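Ondville course notes
Robot Learning from Demonstration
Handout 6: Recording with a hand-held gripper
Notes by Pascal Carré

6.1 What is stored

An episode is one continuous recording of one attempt. Each time step holds a camera image, an estimate of the tool's position and orientation, and the width of the opening between the fingers. The action at a step is taken from the later poses, so an error in tracking becomes an error in the label.

6.2 Before recording

Set the clock offset between camera and width sensor. Open and close the fingers fully, twice. Record the mapping run for the room before any episode, and repeat it if the furniture moves.

6.3 The Ilano set

The set used in the exercises has 1622 episodes. Of these, 1523 passed the tracking check and form the training split. The rest are kept in a separate folder and are needed for Exercise 2.

Typical causes of rejection:
tracking lost near plain or shiny surfaces
fingers outside the calibrated width
start pose missing

6.4 Start poses

Vary the height and angle of the tool between episodes. The fingers should be open and in view at the first step. Glare on the work surface is acceptable if tracking holds.

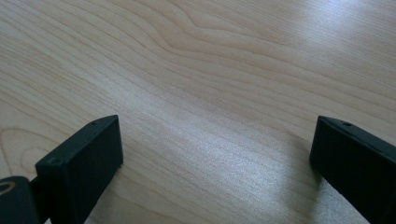

Should failed attempts be deleted?
Keep them, but label them as failures and leave them out of the training split for plain imitation. They are useful for testing a success detector.

6.5 Exercises

1. Plot finger width against time for 30 episodes and mark each closing event.
2. Sort the rejected episodes by cause.
3. Retrain with half the training split and report the change in validation error.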